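Ticket 674
Subject: Second floor east – wired phones and two desks dropping off the network
Opened by: Dennis Bellamy, Brukdale office services
Assigned to: Xiaoyan Cai, Traltar IT support
Priority: Medium
Status: Closed

Dennis Bellamy, 8:50 am
Desk phones on the east side of the second floor keep restarting. The display goes blank, then it says it is looking for the network, then it comes back after a minute or so. Two people at the window end also say their computers lose the shared drives at the same moment. Wi-Fi is fine. It happened 3 times before lunch yesterday and twice already this morning. Nothing on the west side as far as I know.

Xiaoyan Cai, 9:15 am
Thanks Dennis. Can you send me the numbers on the wall or floor jacks for the phones that restart? Also let me know if they all go at once or one after another.

Dennis Bellamy, 9:40 am
All at once. Jacks are E2-09 through E2-16. The person at E2-17 has the same model of phone and has had no trouble.

Xiaoyan Cai, 10:05 am
E2-09 to E2-16 all run to the small switch on the east side, the one Tindall put in when the floor was rearranged. E2-17 goes straight back to the main closet, so that fits. I can see the small switch in the monitoring page. Its uptime is 22 minutes, and it should be months. The switch itself is restarting, and the phones go with it when they lose power over the cable.

I pulled the log from the main switch. The uplink port shows down/up pairs at 8:12, 8:37 and 9:43. No errors on the port in between, so I don't suspect the uplink cable yet.

Xiaoyan Cai, 10:20 am
Checked power draw. The switch is using well under what it is rated for, even with all the phones on. Firmware is one version behind. I don't want to update it while it is restarting on its own, in case it goes down halfway through. Will come over and look at it after lunch.

Dennis Bellamy, 10:25 am
OK. Sign in at the front desk and ask for the key to the closet. For the east side, come up the stairs by the kitchen and go down the aisle.
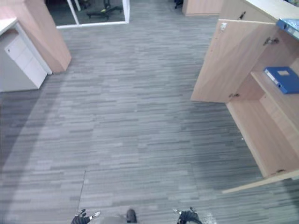 East aisle, second floor, with the cabinet door open.

Xiaoyan Cai, 2:10 pm
On site. Findings so far:
– Switch is warm but not hot. Fan is running.
– Power brick is the original one, label matches the switch.
– Brick is plugged into a power strip, and the strip is plugged into a second strip. The plug between the two is loose. I can make the switch restart by touching it.

Moved the brick to a wall outlet. Switch came up normally and all eight phones registered. Leaving it like this for now and watching the log.

Dennis Bellamy, 2:30 pm
I think the second strip was added for a label printer that has since gone back to Midby. Do you need it kept?

Xiaoyan Cai, 2:35 pm
No, please take both strips out of use. The first one has a scorch mark by one of the sockets, so don't pass it on to anyone.

Xiaoyan Cai, 4:45 pm
No restarts since the brick was moved. I ran a continuous ping to one of the phones, 3,000 packets, none lost. Shared drives stayed connected at the two window desks.

Still to do:
Firmware update, tonight after 7 pm. Phones on those jacks will be out for a few minutes.
Add an uptime alert for this switch. It was never set up to send one.

Dennis Bellamy, 4:50 pm
Fine with me, the floor is empty by 6. Strips are in the electronics recycling bin.

Xiaoyan Cai, 7:35 pm
Firmware updated, switch back up, phones registered. Saved a copy of the config before and after. Alert is on and I tested it – it went to the support mailbox as it should.

Dennis Bellamy, 9:05 am (next day)
No complaints this morning. OK to close.

Xiaoyan Cai, 9:10 am
Closing. Cause: loose plug between two power strips feeding the east switch. If the phones restart again, reopen this ticket and include the time it happened.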